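Home Archive Workshop About

Sorting the play kitchen

November 20, 2025

The Tatlı set has been in use since July and needed an inventory. I laid the main pieces out on the white table and checked each one for fit, finish and scale. Total outlay to date is 72, including the second box.

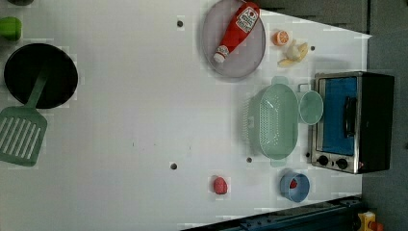
Scale is the weak point. The cookware and the food come from different ranges, and the makers do not work to a common ratio. Vorkach sizes its food to a child's palm. Drurkance sizes its pans to the burner rings on its own stove. I keep pieces from both, sorted by use, in 2 shallow trays.
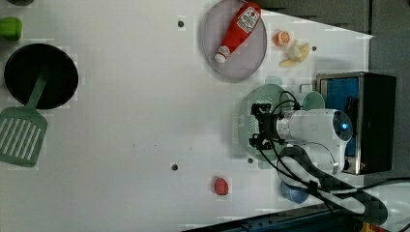 Storage depth decides what gets used. A piece stored under another piece stays there for weeks, so the trays hold a single layer. Long utensils are the exception. The slotted spatula reaches into the black pan and still extends well past the rim, so it goes in diagonally or not at all. The ketchup bottle fits on the plate at an angle and can be stored that way.

Cleaning is warm water and dish soap, then air drying on a towel. Printed labels get a damp cloth only.

Recent posts
Shelf spacing for the Jaltmont cabinet
Tray liners, felt and cork
Replacing a drawer runner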